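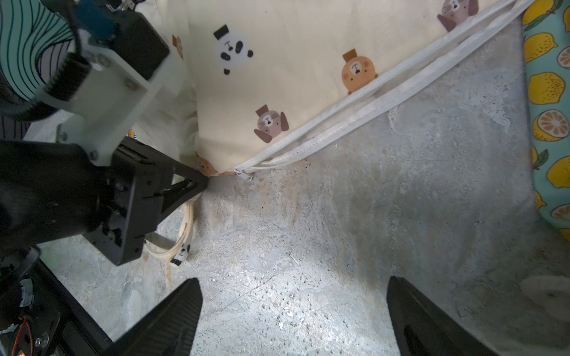 Progress report to the Minhas Fund
Campus Incident Reporting and Civil Rights Compliance Project
Reporting period ending in May
Prepared by Tahira Ansari, project lead

1. Summary

The grant supports a review of how colleges receive, sort and answer complaints of religious and ethnic harassment, and of how their procedures fit with federal duties under Title VI. The review covers 65 institutions, public and private. Policy documents have been collected from all of them. Coding of the documents is complete except for three institutions that revised their procedures during the period; those will be coded again from the new text.

Spending is within the approved budget. One deliverable, the model intake form, is behind schedule. The reasons are set out in section 4.

2. Document review

Each policy was read by two coders working separately. Differences were settled by Piret Laur, who also keeps the codebook. The main points recorded are who may file a complaint, whether anonymous reports are accepted, what time limits apply, which definitions of harassment are used, and whether the complainant is told the outcome.

Definitions gave the most trouble. Many institutions use one definition in the student handbook and another in the staff policy, and a few point to a definition on a web page that has since been taken down. Where two texts conflict, we code both and mark the record. We do not attempt to decide which one controls.

Time limits were easier to code but harder to compare. Some policies count business days and some count calendar days, and several stop the clock during breaks without saying when a break begins. The codebook now has a separate field for this. 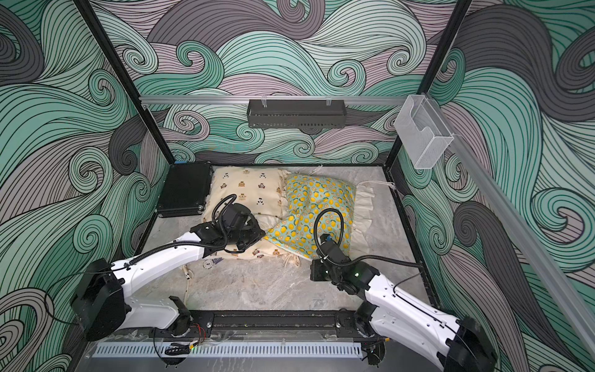

Speech protections are coded in their own section. For public institutions we record whether the policy mentions the First Amendment and whether it gives staff any steps for separating protected speech from conduct that must be investigated. For private institutions we record any written promise on free expression. A bare statement of principle is coded apart from a working procedure.

3. Interviews

Kulsoom Lashari and Rawan Hamdan completed interviews with compliance staff at 12 institutions. Interviews followed a fixed guide and notes were returned to each participant for correction. Two participants withdrew short passages, and these have been deleted from the working files.

Staff described frequent confusion over referrals. A complaint may reach the dean of students, campus police or the human resources office, and the receiving office does not always know whether another has opened a file. Records are moved by email at most of the sites visited. The Dralletti case system is used at one site, where staff could trace a referral from start to finish.

4. Model intake form

The draft form was sent out for comment and 123 comments were received. Most concern the question on religion or shared ancestry. Student groups asked that it be optional. Compliance staff asked that it be kept, as the answer affects which office has jurisdiction. The revised draft makes the question optional at filing and allows it to be answered later.

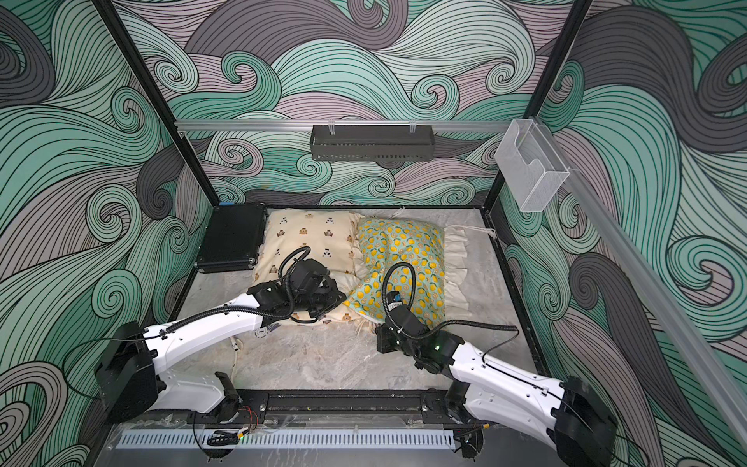
Kyu-ri Bae wrote in response to the revised draft that an optional question still needs a plain statement of who will read the answer, and asked that the statement appear before the question and again on the final page. The first request has been adopted. The second is under review, as the final page is already long when printed.

Translation of the form has been moved to the next period so that only the settled text is translated. Urnuseo has agreed to hold its quoted price.

5. Next period

Recode the three revised policies. Close comments on the intake form and release the final text. Deliver the coded data set to the Fund with the codebook and a note on conflicting definitions. No change to the budget is requested. A transfer between the travel and translation lines may be needed and will be submitted separately for approval.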